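Questions I get about Xenos and the rest of my acting work

I've put the ones that turn up in my inbox most often on one page. If yours isn't covered, write to me and I'll get to it (slowly, sorry!).

Are you the woman from the bakery in Xenos?

Yes, that's me, Melina Kontogiannis! I played Dora for 20 episodes, and I still get people asking me for bread rings on the bus. I was only hired for two episodes at first, then the writers gave Dora a brother-in-law to argue with and I stayed.

Did you do your own singing in Amitz?

The lullaby is me. The big wedding song is Begoñe Llorente, who has a proper voice and also played my sister. We recorded on the same afternoon and I sat on the studio floor listening to her with my shoes off.

How did you get started?

Radio plays, in 2000. I read the small parts nobody else wanted, mostly nurses and one very cross telephone operator. Stage came after that, with a touring company that played a lot of school gyms and one lovely old theater with 128 seats. 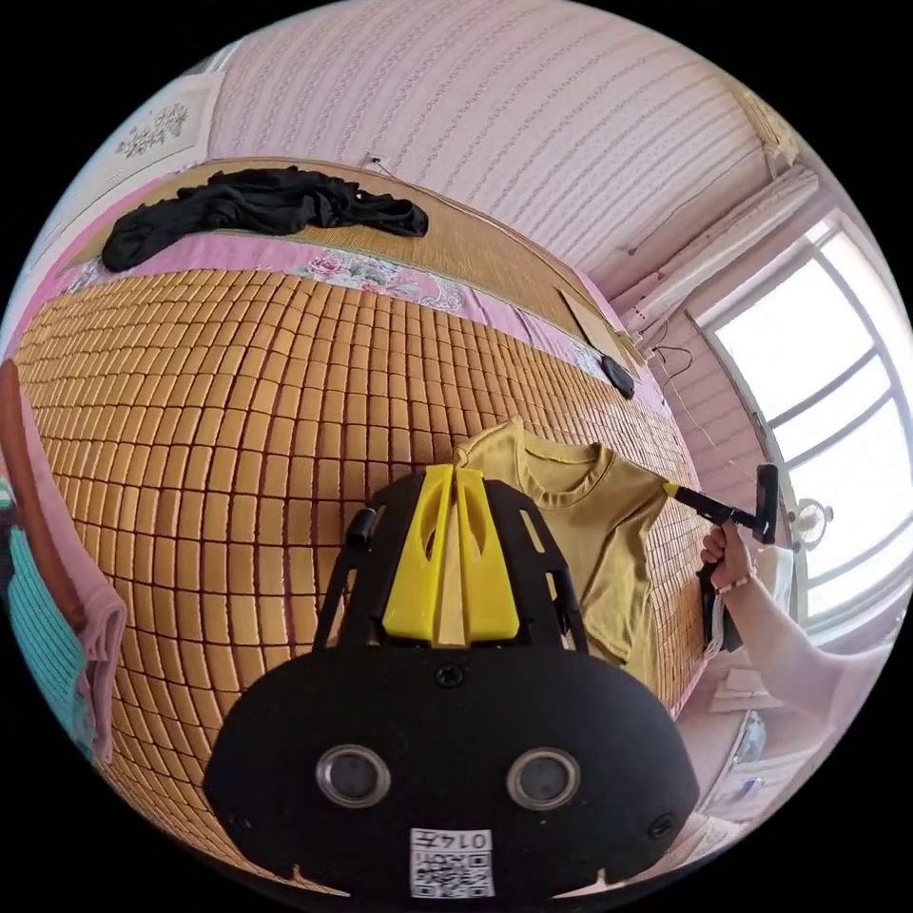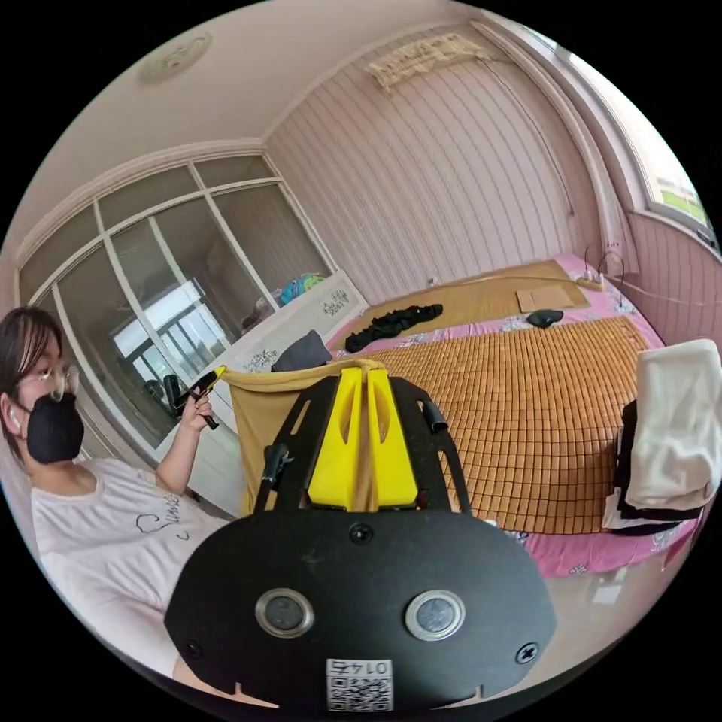 Where can I watch Detetti?

It's the one I get asked about most and I wish I had a better answer. It ran for one season and hasn't been put out on disc. Festivals show the pilot now and then, and I post the dates on my news page when I hear of them.

Is Grenarex a film or a series?

A film, 94 pages of script when I first read it and quite a bit shorter by the time we shot it. I'm the landlady. I have four scenes, and in three of them I'm on the stairs.

Do you send signed photos?

I do, as long as you include a stamped envelope with your address on it. Please tell me which part you'd like, Dora or the landlady, and spell out the name you want me to write. Allow six weeks, more if I'm on tour.

Can you read my script?

I can't, I'm afraid. Scripts have to go through my agent, and the address is on the contact page.

Will there be more Xenos?

I'd say yes tomorrow if they called. So far they haven't called.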